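Workshop Tips: Teaching a Two-Arm Setup to Handle Stemware 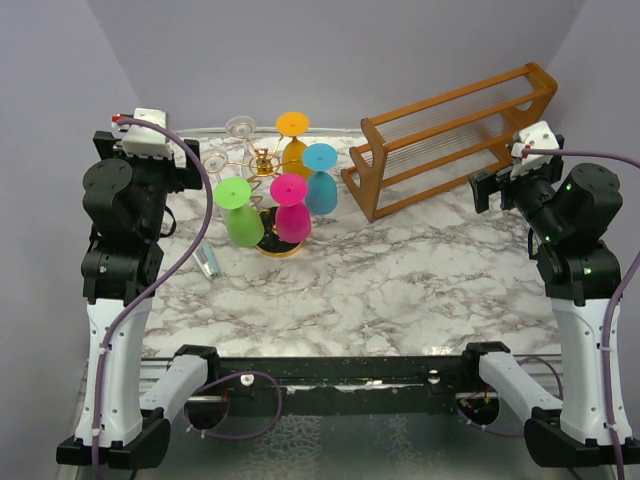

Stemware holder on the left, wooden rack on the right, one arm to each side.

By Kanyarat Saithong

Goblets are a hard first subject for anyone teaching arms by remote control. The foot is flat and slippery, the stem is thin, and the bowl is wider than the grippers like. We have recorded 358 runs on glassware at the Kitville shop so far, and these are the habits that stuck.

Setting up the table

Put the holder on one side and the rack on the other, with clear space between them. You want each arm to have its own half of the table. If both have to reach into the same spot, the operator ends up watching the elbows and forgets the glass.

Set the rack at an angle if a straight approach makes the wrist fold up. Try it both ways before you record. Move the gripper to the nearest rail and the farthest one, and if either feels tight on the hand controls, turn the rack a little and try again.

Hang goblets with the feet up if your holder allows it. The foot is then the first thing the fingers meet, and the operator can line up on a flat disk instead of guessing where the bowl starts.

Mix colors. Orange, blue, green and pink glasses are easy to follow on a video feed. Clear ones fade into a pale tabletop, so learn the motion on the colored ones and leave the clear ones for later. Do record them eventually. A set of runs with no clear glass in it won't help you much in a real kitchen.

Tie cables along the forearm and leave a loop of slack at the wrist. Run the wrist through its full turn once before starting. A cable that pulls tight halfway through a lift will shake the glass, and the shake goes into the recording with everything else.

Driving the arms

Come in slower than you think you need to. Stop with the fingers open on either side of the stem, look at both camera views, then close.

Close until the glass stops shifting, then quit squeezing. New operators keep pulling the trigger the whole way across the table. Put a strip of tape on the trigger housing to mark the point where the grip is firm enough.

Lift the glass clear of the holder before you move sideways. On a round holder the neighbors are close, and a foot will catch the next foot over. Take the front ones first.

If you bump something, don't snap back. Hold still, back out along the same path, and go in again. Keep that run if the recovery was clean. Throw it out if you had to reach in with your hand.

Guiding by hand

Some moves are easier to show by taking hold of the arm and walking it through. We do this for the tilt into the rack. Hold the arm at the forearm and at the wrist housing, never by the fingers. Keep your own sleeve and hand out of the camera view as much as you can.

Go through the motion 3 times without recording. By the third pass your path is usually smooth enough to keep.

Keeping the runs useful

Change one thing at a time. Move the holder a hand's width, or turn it a bit, or swap two colors, and write down which. We use the Drostico log sheet, but a notebook works.

Do no more than 4 runs before you reset the table and stretch your hands. Tired operators get jerky well before they notice it.

Have the same two people trade off on the controls. Everyone has a different way of approaching a stem, and too many styles in one batch made ours worse.

Wipe fingerprints off the glasses and the finger pads between batches. A lint-free cloth is fine. Skip the spray cleaner on the pads, as ours left a film that let the stems slide.

Check the wrist screws every morning before the arms are powered up.

Next page: folding dish towels with two arms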